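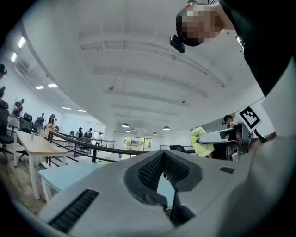
Das gelbe Tuch im Greifer, im Hintergrund das Treppengeländer und der Blick ins Grüne.

Prusinau wischt jetzt nach Plan

Prusinau. Im Obergeschoss des Gemeinschaftshauses an der Tromen gilt seit Juni eine neue Tischordnung. Wer einen Tisch benutzt, wischt ihn danach ab, und zwar mit dem gelben Tuch. Das blaue ist für die Teeküche bestimmt, das rote für Bereiche, über die der Aushang im Treppenhaus taktvoll schweigt.

Vorausgegangen waren fünf Sitzungen des Hausvereins Juhl. Strittig war vor allem die Frage, ob ein Tisch auch dann als benutzt gilt, wenn man lediglich eine Tasse darauf abgestellt hat. Er gilt. Das Protokoll der letzten Sitzung umfasst 16 Seiten, zwei davon behandeln Krümel.

Besonderes Augenmerk liegt auf dem hellblauen Tisch, auf dem jeder Fingerabdruck zur Geltung kommt. Der Holztisch dahinter verzeiht mehr und ist entsprechend beliebt. Eine Reservierung für einen bestimmten Tisch sieht die Ordnung trotzdem nicht vor, ein entsprechender Antrag wurde vertagt.

Für Tücher, Eimer und Reinigungsmittel hat der Verein 1.122 Euro eingeplant. Im Vorjahr waren es rund 3.000 Euro, damals allerdings einschließlich einer Bodenpolitur, deren Wirkung auf Socken noch heute Gesprächsthema ist.

Am Freitag wird der Plan erstmals überprüft, Treffpunkt ist oben an der Treppe. Gäste aus Skuststead, wo man angeblich seit Jahren mit einem einzigen Tuch auskommt, sind willkommen – Tücher werden gestellt.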